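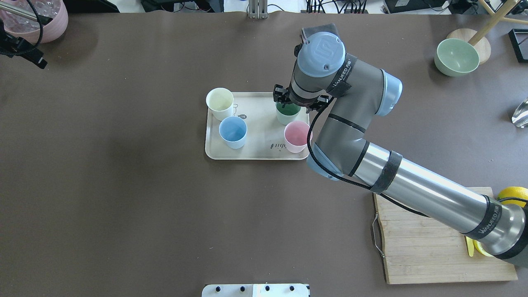 Which gripper do I keep on the arm for the cups? The black one with two fingers, at least until the end of the month.

14 May 2021

I spent the whole day with the two grippers and I want to write it down before I forget the order of things. In the morning I had the soft one from Posow. It is gentle and it looks nice when it closes, but the plastic cups are very light and it pushes them before it holds them. With the pink cup it was the worst. I made 100 tries and the soft one lost 20 cups, most of them when the arm was going up. Changing the gripper took me until lunch, because one screw was too long and I had to go to the other building to find a shorter one.

After lunch I did the same 100 tries with the two-finger gripper. It lost only a few. I go straight down over the cup, with one finger inside and one outside, and close slowly. When I close fast the cup jumps a little and then it sits crooked between the fingers. I wrote the slow speed on a paper and put it on the wall, so I do not have to search for it on Monday.

Kiri Grimshaw called from Nornbridge in the afternoon. She thinks I should test the Pova controller also, with both grippers, before I write the report. She is right, but it means some 200 more tries and I am already tired of cups. I asked her if she still has the cable guide she printed in March. The gripper cable hangs down too much and I don't like it when the wrist turns. She will look in her drawer.

One thing I do not understand yet. The green cup is easier than the cream one, with both grippers. Maybe it is the height, maybe it is only the place on the tray. Next time I will change their places and see.

I went home at seven and forgot my umbrella at the lab.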